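うちの作業場の5月の安全点検、今回も私が回ってきたので結果を貼っておきます。様式は前と同じで、項目のあとに○か△か×、そのうしろは私のひとりごとです。長いので暇なときにどうぞ!

出入口と通路 ○
台車が一台はみ出していたので、その場で寄せました。通路の幅は60センチを切らないこと。測るまでもなく狭いときは狭いです(去年の私のすねが証人です)。

消火器 △
本体はきれい、圧力の針も緑の範囲。ただ、奥の一本の前にDrinexの空き箱が積んであって、手を伸ばしても届きませんでした。箱はどけたけど、置き場を決めないとまた積まれる気がします。床に赤テープ貼りませんか?

棚の固定 ×
Worku棚の右奥、壁の金具がゆるんでいます。手で押すとカタカタいう。上の段に重いものを載せるのは、直るまでなしでお願いします。ねじは注文しました。

延長コード △
たこ足が3か所。Rendanoの充電器は壁のコンセントに直接、と前にも書いた気がするんですが……。束ねたまま使っているコードもあったので、ほどいておきました。熱がこもるとほんとうに怖いです。
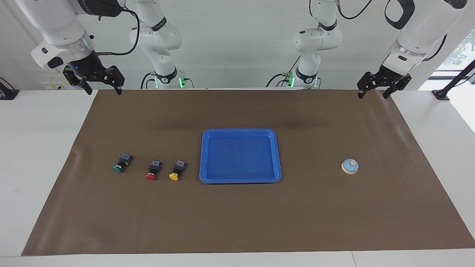

作業台まわり。手首の青い表示灯と、根元の緑のリング。

換気扇 ○
音は少し大きいけど回っています。フィルターは次の当番の方、洗ってください。私はこの前洗ったのでパスします。

救急箱 △
ばんそうこうが大きいサイズしか残っていません。指先に貼るとミトンみたいになるやつです。消毒液は期限内。目薬は共用にしないことになったので抜きました。

照明 ○
全部つきました。流しの上だけ、つくまでにひと呼吸あります。

保護めがね ×
Stasisの箱に入っているもの、傷だらけで向こうが白く見えます。使う人はとりあえず自分のを持ってきて。新しいのは予算300円台だとさすがに厳しいので、金額は相談させてください。

非常口の表示 ○
点灯よし。扉も軽く開きました。外側に自転車を停めるのだけはやめてほしいです、ほんとに。

×の二つは直ったらここに追記します。点検表の紙は入口のクリップボードに戻しました。ペンのインクがかすれていたので、それも替えておきます。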